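Filed under: Working Papers / Desks, Drawers and Everyday Clutter

3.2 What ends up in the pile

I went into this part of the study expecting paper to be the big problem, and I was wrong. At Grutville we asked people to leave their desks alone for 5 days, and what gathered in the middle was mostly stuff to write with. Ivar Lindqvist had guessed as much from his July notes, and he has been nice enough not to bring it up (much).

Figure 4 shows the sort of small pile I mean: a dry-erase marker with a blue cap lying across sticks of yellow, pale green and orange chalk, all of them crossing each other on a dark gray mat. I coded piles like this one as "mixed writing" – marker and chalk together – even though the two belong to different boards. Hajar Mahrous wanted separate codes, and we went back and forth on it for ages!

We logged about 500 piles in all, and I kept the mixed code for every one where the pieces touched. Chalk lying by itself went under "single kind," which I come back to in Section 3.3.

Figure 4. Marker and chalk sticks in a loose pile on a desk mat.

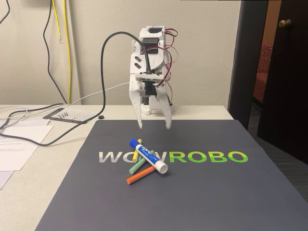
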